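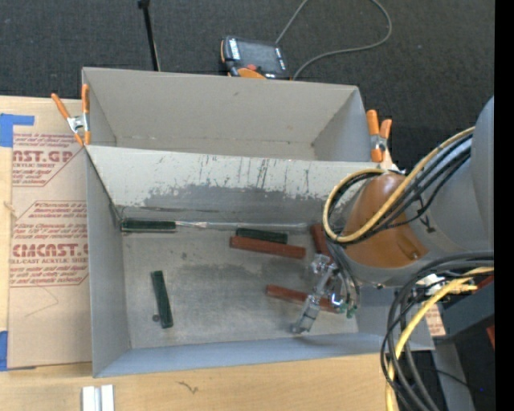 1/ Block sorter, the May 2026 update

Hello again to everyone who has been following the block sorter since February, and a big welcome to the new people who wandered over from Dalal Semaan's post (thank you Dalal, my phone did not stop buzzing all evening). I promised I'd write this up properly once the arm was reaching into the bins at a decent angle, so get a cup of something and settle in.

2/ For the new folks: I rent a corner at Clustwood, the shared workshop behind the old tile store. I'm building a cell that picks green and reddish-brown blocks out of one gray bin and puts them in the bin behind it, sorted by color. Does the world need this? No. Do I think about it while brushing my teeth? Every single day!

3/ The bins first. I started with them sitting loose on the table, which was fine until the gripper nudged a wall and every position I'd taught was off by the width of a finger. Now they're held with spring clamps, the orange-handled kind you find in any hardware drawer. I had drawn up a fancy bracket with slots and everything. The clamps cost me 8 dollars and I haven't opened the bracket file in weeks.

4/ A few of you asked whether scratched-up bins bother the vision side. Yes, a bit. The worn patches on the back wall come up as edges, and for a while my code was very sure there was a seventh block living in there. I crop the walls out before looking for color now, and I check the length of whatever is left. Dark green against dull gray is still the harder of the two. The reddish-brown ones practically wave at you.

5/ Blocks flat on the floor with space around them are the easy picks. The ones snug against a wall are the trouble, since a fingertip needs somewhere to go. My current trick is to come in from the open side, push the block a little way toward the middle, back off, look again and then grab. It's slow and it looks like someone poking at a sandwich, but I've grown fond of it.

6/ Hoses and cables, oh my goodness. I've re-routed that yellow hose more times than I've changed the oil in my car. The rule I've landed on: move the wrist by hand through its whole travel BEFORE tightening any tie, and leave more slack than looks tidy. My first attempt was beautiful and neat and it popped a fitting on the second move.

7/ The number people (I love you all) wanted numbers. Over the last stretch of testing I logged 1858 pick attempts, and 70 of those were misses where the gripper closed on nothing. Nearly all the misses were wall blocks. I'm aiming for 3000 attempts before I let myself change the fingertips, so I have something fair to compare against. It is very hard to leave them alone.

8/ On the acrylic: the sheet on the table is going to become a guard for the front edge. I keep leaning in to look at the fingertip and I'd like something between my nose and the arm. The paper stays on until the holes are drilled -- I learned that one on an earlier sheet, which is now a very scratched cookbook stand in my kitchen.

9/ Someone asked about the software. The sorting part is a little program I call Ulus, and the logging part is called Hevdale, and no, there's no deep meaning, I name things late at night. Both are messy. I'll share them once I've taken out the comments where I'm arguing with myself.

10/ Next up is drilling the guard, then a proper try at blocks that lie across each other, which I've been avoiding. If you've handled crossed parts in a bin with a two-step push like mine, please tell me how you decide which one to move first. I've been going with whichever has the most color showing and I'm not sure it's right.

11/ Oh, and for the person who wanted to know about the table: it was the bench that came with the corner, I just wiped it down. Will post again when the guard is on.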